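Prorkley Community Board > Local News > Constable stood down over dashcam clip

Posted Nov 11, 2018

silla_rd_mum
Police put out a statement this morning saying the constable in the Haberkorn Street clip has been stood down on full pay while Professional Standards looks at it. For anyone who missed it, he's in uniform, asleep in the driver's seat of a marked car with the engine running. 41 seconds long.

ute_and_trailer
Full pay. I drive trucks, and if I got caught kipping on the clock I'd be down the road the same arvo.

greyfinch
You'd be down the road if you were driving. He was parked. My brother-in-law did 14 hour shifts out at Dremon when they were short-staffed and nobody relieved him for a meal break. I'd want to see the roster before I had a go at him.

ute_and_trailer
Parked across a driveway, with the motor going. The roster didn't put him there.

silla_rd_mum
It was the old bakery driveway, which has been shut since July. Still not a great look.

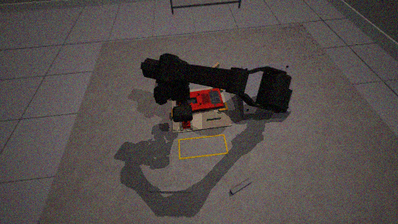 Does being stood down mean he's been charged with something?

It means he's off operational duties while they investigate. A charge would be a separate decision and they'd normally announce it.

kelpie37
Thanks, the radio made it sound like he'd been arrested.

dremon_local
What bothers me is the filming. Whoever took it could have knocked on the window to check he was all right. Could have been a medical thing. Instead it goes straight online and gets 1000 shares by lunchtime.

ute_and_trailer
If it was medical they'd have said so in the statement.

dremon_local
They wouldn't, that's his private health information. All it said was "the matter is under review".

greyfinch
Agree with dremon_local on that. Blur his face at least – he's got kids at the Silla school.

silla_rd_mum
I've taken the link out of my first post. You can find it if you want to, but I'd rather it wasn't here.

kelpie37
Fair enough. Any idea how long these reviews take?

greyfinch
Last one I remember was 37 days, and that was a simple one.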